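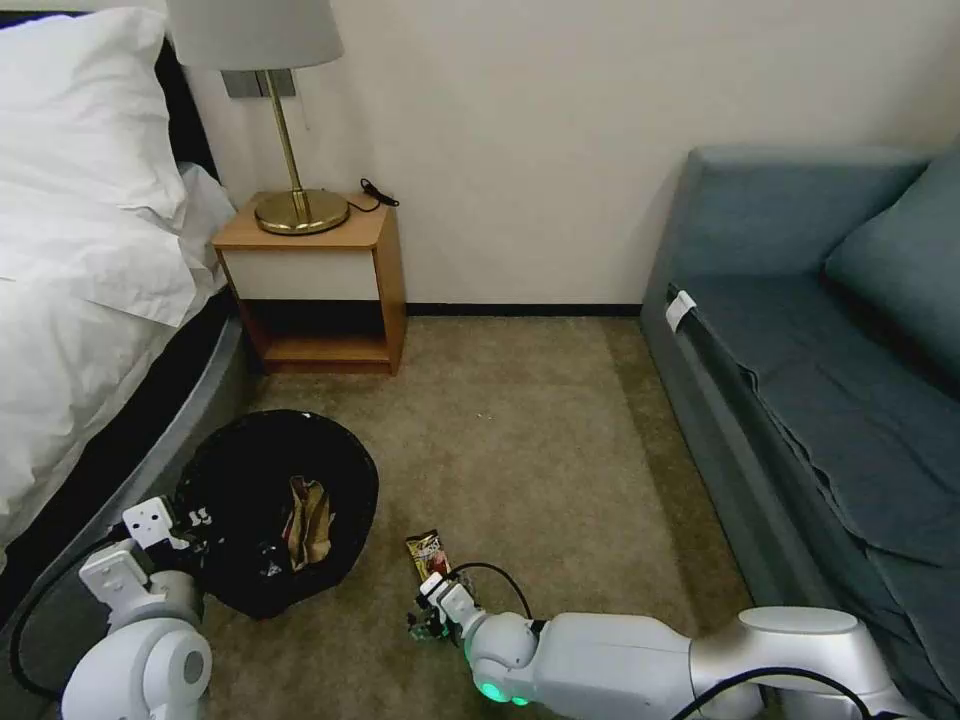 *Clulorura at work in the spare room, with a snack bar wrapper in the right gripper and the left waiting at the rim of the bin.*

The kettle was already on when I got to the house, a 1953 brick place on the hill side of Natmont, and it was a good half hour (and two pieces of slice) before we got anywhere near the robot. Its builder, who'd rather not have a name in the newsletter, wanted to talk about the carpet first.

"Everyone asks about the arms, and I do love the arms," the builder told me, "but carpet is what I lie awake over. On a benchtop a wrapper sits up nicely for you. On carpet it settles in, and your fingers have to go down just far enough to get under it without having a go at the pile as well."

Clulorura began at the Nic Aodha shed, the shared workshop behind the old dairy, where most of the brackets were cut and where a fair few of us learnt to solder. It came home once it got too wide for its corner of the bench. The job it has been given is a humble one – pick up the rubbish and put it in the bin – and the builder has grown very fond of it.

"I wanted something I'd be pleased to have done for me. I'm not fussed about it folding shirts! If it can tidy a floor while I'm making tea, I'll be over the moon."

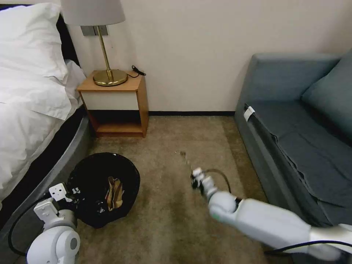

*Left gripper beside the bin, right gripper out over the carpet, and a few tiny brown bits just ahead of it.*

I asked about crumbs, as any parent would, and got a long and cheerful sigh. Crumbs are beyond it for now. The fingers are made for things you could pick up wearing gardening gloves, and the builder is quite happy to leave the rest to the vacuum.

The two arms have different duties. The left one stays by the bin, and the right does the reaching. Getting them to agree on where the bin was took most of the autumn, with an evening notebook that now runs to 161 pages, plenty of them coloured in with highlighter. The planning software is a homemade thing called Lendance, named after a misspelt label on a parts drawer, and it was rewritten from the ground up in April.

"The first version thought far too hard," the builder said. "You'd wait 40 seconds for it to choose between two wrappers. I'd be sitting on the floor behind it, barracking. Now it picks the closer one and gets on with it, and I've got my evenings back, more or less."

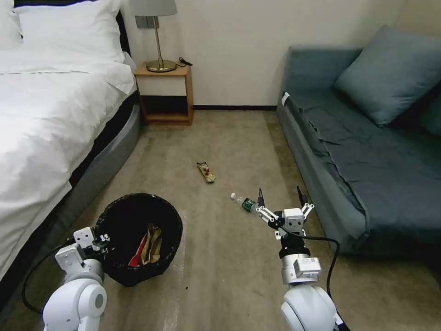

## Bottles, cables and what's next

Bottles get their own chapter in the notebook. A round thing on its side will roll if you nudge it, so the fingers have to open wide and come in from both sides together. "I practised it with my own two hands first," the builder said, showing me, very seriously, with a biscuit tin.

The cables are next on the list. They loop loosely along the arms at present, which keeps them from pulling tight, and the builder would like them tucked in along the joints before Clulorura visits the shed again. Anyone with a favourite kind of sleeving is welcome to bring a metre or two along. There'll be 20 chairs out, and I'm told there will be more slice.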